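Vollthorpe Cendus Tabletop Cell

Overview

The Cendus is a two-arm workcell for teams that want to find out which small handling jobs a machine can take over today. It ships as a base, two arms, multi-fingered hands, a control box and the Peixoto software license. Most of our customers use it in one of two ways: household chore testing (clearing a table, sorting groceries, putting things back on a shelf) or light shop-floor work such as kitting and repacking returns.

It is sold as development equipment. If you need a machine that will run a packing line unattended next month, please look at our fixed-gripper range first. It is faster and costs less.

What it does well

Picking up a rigid item of known size from a flat surface is reliable. Blocks, boxes, cups and upright bottles fall into this group. With items taught in advance and placed within reach, most users can set up a sort-into-bins task in an afternoon.

Teaching a new item takes 3 steps in Peixoto: show it, name it, guide the hand through a grasp. A taught grasp can be copied to similar items and adjusted. The library holds up to 1,000 items per cell.

What it does less well

Soft packaging is still difficult. A foil snack packet changes shape when the fingers close on it, and a grasp that is good on a full packet may slip on a half-empty one. Cans lying on their side can roll if the first contact is off center. Pump bottles are manageable by the body, but the pump gets in the way of a top grasp, so teach a side approach.

Clear plastic is hard for the vision system. We suggest a matte, dark cloth on the work surface. It cuts glare and keeps small items from sliding - a cheap fix that makes more difference than most software settings.

Folding laundry, loading a dishwasher and wiping down a counter are all possible as research projects. We do not offer them as supported tasks, and we would rather say so on this page than after you have paid a deposit. 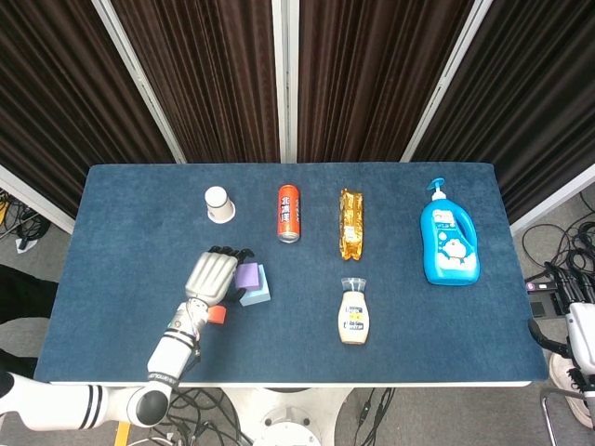

Words: Kartini Nugroho, product desk, Vollthorpe
Technical check: Refugio Cervantes

A mixed table like this one is the kind of load we recommend for a first trial. The foam blocks under the hand are the easy part. The orange-red can on its side, the gold packet and the blue detergent bottle each ask for a different grasp, and the paper cup is upside down, so a program that expects a rim at the top has to be changed. Start with the blocks, then add one item at a time.

Keep a written record of failed grasps as well as good ones. Peixoto logs both, but it cannot tell you that a label had peeled or that someone moved the table between runs. During our own acceptance runs at the Flinungate workshop, Refugio's team logged 2,227 grasps on grocery items, and the handwritten notes were what explained most of the misses.

In the box

Base and two arms
Two multi-fingered hands with spare fingertips
Control box and cable set
Emergency stop
Peixoto license, one seat
Printed setup guide

Tables, cloths and test items are not included.

Space and setup

Allow clear floor on all sides of the base and keep walkways out of reach of both arms. Cables run along the floor from the base, so plan their route before the table goes in. Carpet is fine if it is firm and level. A plain curtain behind the table helps the vision system separate items from the background.

Two people are needed to unpack. Setup and first calibration normally fit into one working day.

Training and support

Remote training is held every Wednesday by Kamarul Latuheru and is free for the first two people on each order. On-site training is quoted separately. Replacement fingertips are sold in pairs; plan to inspect them every 400 grasps, sooner if you handle abrasive packaging.

For prices, lead times or a loan unit, write to Retno Sinaga in sales and include a short list of the items you want to handle, with the soft ones marked.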